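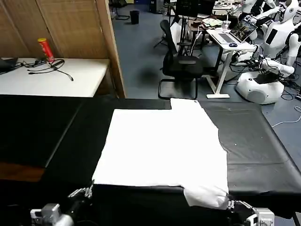
Markcombe Drainage and Footpaths Group
Minutes of the August meeting, held in the upper room, Eide Hall

The meeting opened at 7:05 p.m. with Tuva Sæther in the chair. Apologies were received from the Pidar Lane representative. The minutes of the previous meeting were approved with one correction: under culverts, "downstream" should read "upstream."

1. Matters arising
The replacement grate for the Eide Road inlet has been delivered but not fitted. The bolt spacing does not match the existing sill. The supplier has agreed to exchange it. Until then the old grate stays in place and is to be cleared by hand after heavy rain.

The key to the sluice cabinet has been returned. A second copy will be cut and held by the chair.

2. Lower ditch survey
The survey of the lower ditch between the Pidar Lane bridge and the outfall is complete, a length of 300 meters. Silt depth was measured at regular stations with a marked rod. Depth is greatest just below the bridge, where the bed gradient flattens, and falls off steadily toward the outfall. Vegetation is mainly reed on the east bank. The west bank has slumped in two places, both within sight of the bridge.

Discussion followed on whether to dredge the full length or the upper part only. The chair noted that removing silt below the bridge alone would leave a step in the bed and that the step would fill again over one winter. Agreed to request prices for both options, with spoil to be spread on the east side and kept clear of the path.

Action: T. Sæther to write to Ekevance for prices on both options.

3. Correspondence
A letter was received from a resident of Pidar Lane on standing water at the field gate. The water was inspected in July and comes from a broken land drain, not from the ditch. The landowner has been informed. No further action by the group.

Ekevance wrote to confirm that its access track will stay open to the group's contractors through the fall - the gate code is unchanged.

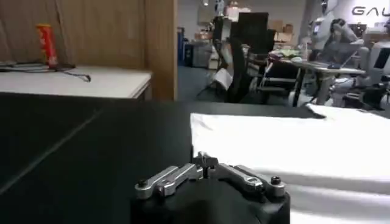
FOOTPATHS

4. Path surface, Markcombe to Eide
Some 65 meters of the path next to the orchard wall remain soft underfoot. Crushed stone was laid on this section last year without a fabric layer and has sunk into the clay. Agreed that any new stone should go down on a woven geotextile, with a cross fall toward the ditch. The edge boards can be reused.

It was asked whether the work could wait until spring. The view of the meeting was that the ground would be too wet to carry a loaded barrow after October. The work is to go ahead in September if stone can be delivered.

5. Signs and stiles
The fingerpost at the Eide end leans and needs resetting in concrete. The stile at the orchard has a split tread. A replacement tread is in store.

6. Any other business
A request was made to move the start of meetings to 7:30 p.m. Deferred.

The meeting closed at 8:40 p.m.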